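Minutes, Purnoro build group, Gostport shared workshop
Sunday, September 3, 2023

Started late, as the shutter was stuck again and we all stood in the yard eating crisps. I'm on minutes this time, so apologies in advance for the wandering.

**Last time's jobs**

- Bench for the real arm: legs done, top still not screwed down. It rocks if you lean on it, so please don't lean on it!
- Power supply from Mogensen: arrived, wrong plug, going back. I've written to them and will chase.
- Tidying the cable drawer: not done. Carried over from August, and carried over again (I did put my hand up for this one, I know).

**The bathroom in simulation**

Most of the afternoon went on this. We're still doing everything in Tisus before we let a real arm anywhere near a real bathroom, and I think that's right, even if it means a lot of staring at a laptop. The job is still the clutter on top of the toilet tank: get the fingers to the purple spray bottle, take hold, lift it clear, put it down somewhere sensible. We'd had 2,837 tries logged by the time the kettle went on, and I'd happily have watched more, but the fan on the old laptop was screaming.

We went over three stills together on the big screen. 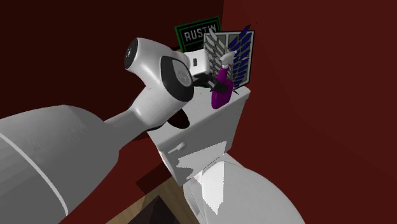
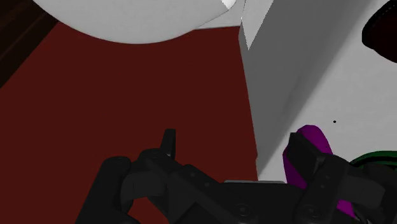
In the next one the gripper is empty and well away from the tank, with the shoe and the orange-brown tube in front of the bottle.

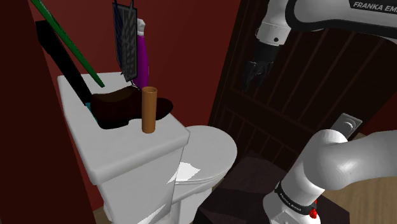 A question from the back bench was whether we're making life hard for ourselves by going for the bottle first, when the shoe is bigger and could be shifted out of the way before anything else. The same voice thought the neck was a poor place to grab a spray bottle in any case, and that we'd be better off lower down, where a bit of a wobble won't matter so much.

This went round for a good while. I was for leaving the order alone, mainly out of stubbornness, but I've come round to trying it both ways. The shoe is an awkward shape and I don't fancy teaching anything to pick it up by the heel, though pushing it along the lid might do (if it doesn't end up on the floor). Agreed we'd run 800 tries with the shoe moved first and 800 with the order as it is now, same layout each time, and look at the numbers before anyone argues any further.

We also talked about the wrist. Coming in from the side, there's a lot of gripper in front of the wrist camera's view and you lose the middle of the thing you're after. One suggestion was to pause a little higher up and look again before closing the fingers. Cheap to try, so I'm trying it.

**Money**

Around £40 left in the tin after the bench timber. Return postage to Mogensen comes out of that unless they send a label.

**Jobs**

- Both sets of runs in Tisus: me, overnight, on the newer laptop.
- Pause before closing: me as well, after the runs, so the two don't get muddled.
- Bench top: whoever gets to the workshop first with the long screws.
- Shutter: ring the landlord. Again.

**Any other business**

Could we please label the milk. Also the vote on painting the Purnoro bench green was 3 for, 2 against, so green it is, and I've got half a tin at home that I'll bring along.

Finished just after five. Next meeting same place, and bring a chair if you've got one, the blue one's gone at the back leg.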